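Stistmont publishes method for checking purchased-electricity figures in climate reports

Pindura, 2023-08-06

Stistmont, the disclosure analysis firm, has published a method that lets lenders and fund managers test the purchased-electricity figures in company climate reports against the text of the same report. The method and its worksheet can be used free of charge for non-commercial work. A licence is needed where results are sold on.

The work concerns Scope 2 emissions, those arising from the electricity, steam, heat and cooling that a company buys. Companies commonly report these on two bases. The location-based figure applies the average emission factor of the grid where power is used. The market-based figure applies the factor attached to the contracts and certificates a company holds. The two can differ widely for the same site in the same year, and a reader who sees only one of them cannot tell how much of a reported fall comes from lower consumption.

Stistmont reviewed 3217 annual and sustainability reports across 16 sectors. Of these, 3194 contained enough information for at least one of the method's tests to be applied. The remainder were kept in the published list and marked as untested.

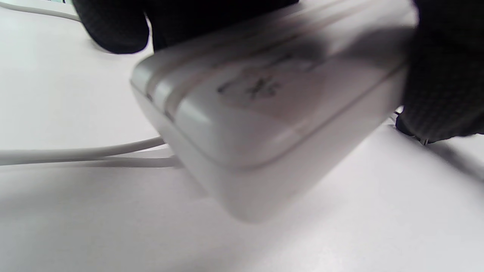
The tests begin with the reporting boundary. A report should state which sites, leased floors and shared buildings are included, and whether the landlord or the tenant accounts for metered power. Boundary statements tend to be clear for large plant and vague for office loads. An item as small as a white power adapter, of a size to be held between gloved fingers, draws its current through the same meter as the lighting, and the method asks only that the meter be assigned to one party. It does not ask companies to list equipment. Where a meter is shared, the split used should be disclosed and applied in the same way from year to year.

The second group of tests deals with certificates. For each market-based figure, the worksheet records the type of instrument, the country of issue, the year of generation and whether the certificate has been cancelled in the company's name. A company stating that 100 per cent of its electricity is renewable passes this part only if the volume covered by cancelled certificates is given and matches the consumption figure. If the certificates come from a different market from the one where the power was used, the result is shown with a note - it is not treated as a fail.

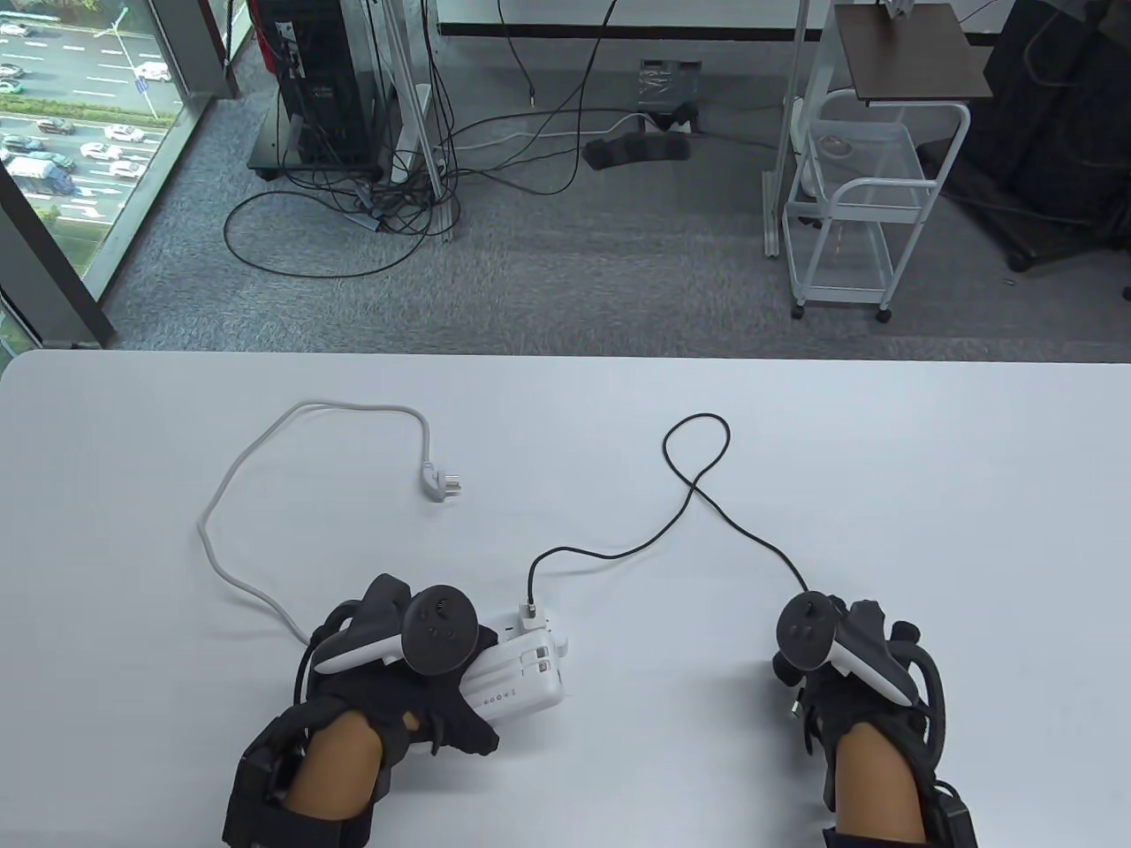
A white power strip on its side, held under the left-hand controller.

The third group looks at base years. Companies that restate a base year after buying or selling a business are asked to show the old and new figures side by side, on both bases. The worksheet flags any target whose base year uses one basis while progress is reported on the other. This mismatch was found in reports from every sector reviewed, most often where a company had moved to market-based reporting after its target had been set.

Results are given as pass, pass with note, fail or untested for each test. There is no overall score. Stistmont considered a single grade during consultation and decided against it, as weighting the tests would have required assumptions that users could not check from the reports themselves.

A trial version was used by the lending team at Mateos from May. Changes made after the trial include a separate line for district heating and a fixed rounding rule for consumption stated in gigawatt-hours.

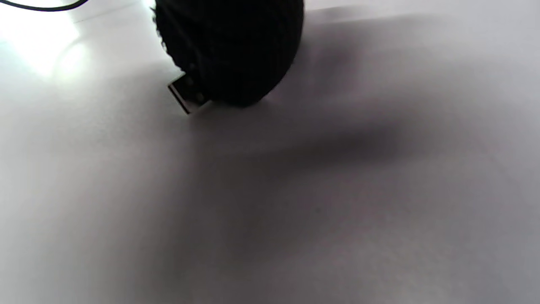
Itziar Arrieta said the certificate tests would be the part most readers turned to first, but that the boundary tests deserved more attention. A cancelled certificate can be looked up in a registry, she said, "while a missing floor of a leased building leaves no trace in the report at all". She added that she would like to see the next edition cover electricity sold on to tenants, a case the present worksheet leaves to the user's judgement.

The method does not assess whether a target is ambitious enough, and it should not be read as assurance of any company's accounts. It covers purchased energy only. Fuel burned on site and supply chain emissions are outside its scope, as are losses in transmission and distribution - these belong to a separate reporting category.

Companies named in the review may submit corrections with a page reference to the original report. Corrections that rest on unpublished data cannot be accepted. Accepted corrections will appear in the next update of the list, together with the earlier result.

The method, the worksheet and the list of reviewed reports are available from Stistmont on request. A technical briefing for analysts will be held at the Prullilport conference centre, with a recording supplied afterwards to those who register.

Notes to editors

Emission factors used in the worked cases are listed in the annex, with the year of publication for each. Users should replace them with current factors for their own markets before applying the worksheet.

Where a report gives electricity consumption but no emissions figure, only the boundary tests are run.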